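Auction Night Tips From Someone Who Has Sat Through Too Many

Every spring I get asked to help with a school or club fundraiser, and every spring somebody hands me a printout called "50 Ways to Double Your Bids." I've tried a good many of those ways. Most of them double the work. These are the ones I still use, and a few I'd leave alone.

Baskets. The usual advice is to stuff the bottom with tissue so the basket looks full. Bidders lift the cellophane. They've been to these things before. Use a smaller basket. If you must pad it, a folded dish towel at least goes home with the winner.

Shrink wrap and a hair dryer. Fine for boxed goods. I wouldn't do it with chocolate or candles, whatever the video says. Last May we had a candle set from Sultari that went into the wrap as three tapers and came out as one.

Bid sheets. Print the starting bid and the raises on the sheet so people only write a name. I start at 30 percent of the store price. You'll hear that 50 works better, and maybe it does in a room with richer people in it.

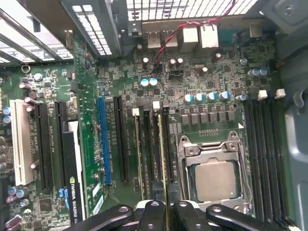 Pens. Tie them down with kitchen string and tape the knot under the table. Gel pens skip on glossy paper, so buy the cheap ballpoints.

Software. Notiria wanted us to put the whole silent auction on phones. I'm not against it, but half our guests at the Wullasside hall couldn't get a signal past the coat rack. Keep paper sheets in a folder even if you pay for the app.

Food. Nadiia Polishchuk runs our kitchen and she plans 90 plates for 90 tickets, plus 2. Caterers will try to sell you a lot more than that. Cold sides can be made the night before and kept covered. Slice the meat late, and don't believe anyone who says gravy will hold for three hours on a warming tray. It grows a skin.

Centerpieces. Mason jars with floating candles look nice until someone reaches for the rolls. Keep them low, and skip the glitter unless you enjoy sweeping it up for a year.

Dice and raffle games. Check your state's rules before you print tickets. "Everybody does it" is not a permit.

Checkout. Two lines, one for cards and one for cash and checks, and start a bag of small bills the week before. Our best night had 70 winning bidders, and the slow part was finding their baskets. Number the baskets on the side that faces out.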